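Groritz Home Support
Ticket: Zillier open rack, black, upper shelf level
Status: Waiting for customer
Opened: 29 December 2024

Customer message

Hello,

I have bought the Zillier rack in July and it stood in our storage room without problems until I moved it to the other wall. For the move I took out the shelf panels and loosened the upper level, so that it could go through the door. Now I can't get the upper level straight again. When I put a panel in, it lies on three corners and the fourth corner stays up by 7 mm. If I press it down with my hand it goes, but then the opposite corner comes up.

What I tried already:

I loosened all screws of the upper level by two turns and tightened them again in the order of the manual. No difference.

I changed the panel with the one from the lower level. The lower panel also does not lie flat on top, and the upper panel lies flat on the bottom. So I believe the panels are good and the fault is in the rails.

I put a spirit level on the floor at the new place. The floor is a little lower toward the wall, but I corrected it with the feet and the posts are now vertical.

Please tell me if a rail can be bent from the transport, or if I made a mistake in the assembly. I would like to order only one rail and not the complete level, if this is possible.

Reply from Groritz Home Support

Thank you for the clear message. From the result with the two panels we also think that the panels are not the cause. Please check on which height the rails are hooked into the posts. Each rail must be in the same slot number on both ends, counted from the top of the post. It is easy to be one slot wrong on the wall side.

Customer message

Thank you for the fast answer. I took the panel out again and left the top open.

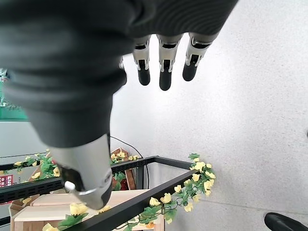

The rails at the upper level are all hooked in the second slot, I counted two times on every post. What I did not understand in the manual is which side of a rail has to look to the inside. It says "slots outside" in the drawing for the lower level, but for the upper level there is no drawing at all. You can see the row of small rectangular slots in the long upper rail, and I would like to know if this is the correct rail for this position. The other thing I want to ask is about the corner at the black post, where one rail goes on to the right. I have measured the height there from the floor, and it is the corner where the panel stays up. The wall behind is white and has a slightly textured surface, and I keep 19 mm distance to it, so the rack does not touch it.

I also found two short screws left in the bag. I am not sure if they were left already in July or if I forgot them now.

Reply from Groritz Home Support

The two short screws are spare parts and every bag has them, so you did not forget anything. The slots are for the optional Kondum hooks and do not carry the panel. A rail with slots is correct for the long side.

For the corner, please do this test. Take off the rail on the right side of the post and lay it on a flat table with the long edge down. If it rocks, it is bent and we send a new one. If it lies flat, hook it in again but leave the screw open, put the panel in, and close the screw only when the panel lies on all corners.

Customer message

I did the test on the kitchen table. The rail rocks a little, mostly when I press on the end which was at the post. I turned it around and it is the same. The long rail I tested too and it lies flat.

My delivery address is the same as in the order, with the carrier Thambiah. Until the new rail comes I will use only the lower level.

Reply from Groritz Home Support

We have ordered one short rail for you, black, free of charge. The old rail does not need to come back. Please keep the ticket open until you have mounted it and write to us if the panel lies flat.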